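Rumdale: two-handed kitchen episodes for testing goal relabeling

README, second release, May

Rumdale is a small set of simulated kitchen episodes we built to answer one question: if a policy fails at the task you gave it, can you rename what it did as some other task and train on that? The short answer is "sometimes, and less often than our grant application suggested." The long answer is the rest of this file. 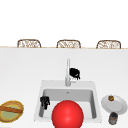
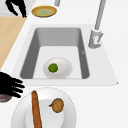
Renders from the sink counter.

What you get

There are 180 episodes, each with rendered video, joint positions for both arms and hands, object poses, the original instruction and, where we could write one, a relabeled instruction. Every episode was driven by the same base policy, which we call Netus. Netus is not a good policy. We needed failures in bulk and it has been a generous supplier.

The splits are by instruction, so nothing phrased in train shows up in test. Object positions do overlap between splits. We meant to fix that for this release and then didn't.

How the relabeling works

1. Roll out the policy on the original instruction.
2. Compare object poses at the start and at the end.
3. If something moved and came to rest, fill in a template ("put the X on the Y").
4. If nothing moved, keep the original instruction and mark the episode "idle".
5. A person reads the new label and accepts it, edits it or throws it out.

Step 5 was supposed to be temporary. Bohdan Shevchuk and Sevim Değirmenci did all of it, and the column called reader_notes is theirs. We left it unedited. Parts of it are more useful than the paper.

What we found

Training on accepted relabels raised success on held-out instructions by 14 points over training on the original successes alone. Training on every relabel, accepted or not, gave back nearly all of it. So the method works as long as a patient human stands next to it, a result we had hoped to avoid.

About 40 percent of the automatic labels were rejected. Most were true but useless: an object had been nudged slightly and the template proudly announced it as a goal.

Known problems

- Contact with thin rims is unreliable. Objects occasionally settle a little inside a plate, and the pose check sees nothing wrong with this.
- The "idle" mark covers both "the arms never moved" and "the arms moved a lot and achieved nothing." These should be separate.
- 10 episodes have the left and right hand streams swapped. They are listed in swapped.txt. Please don't correct them in place, as the checksums depend on them being wrong.
- Relabels never mention order, so "first" and "then" are missing from half of the data you might want them in.

Please don't use this for

Claims about real kitchens. We ran nothing on hardware. Wondimu Hadgu has a longer version of this paragraph and will send it to you if your abstract says "household-ready".

Loading

The loader is in tools/ and needs the Peixoto simulator only if you want to re-render. Reading the poses and labels takes plain Python. Start with the test split; it is smaller and the file names make sense.

Contact

Olesia Lytvynenko looks after the data, Amândio Coelho the simulator side. Hosting is by Endoritz. If a download stalls near the end, try again in the morning before writing to us.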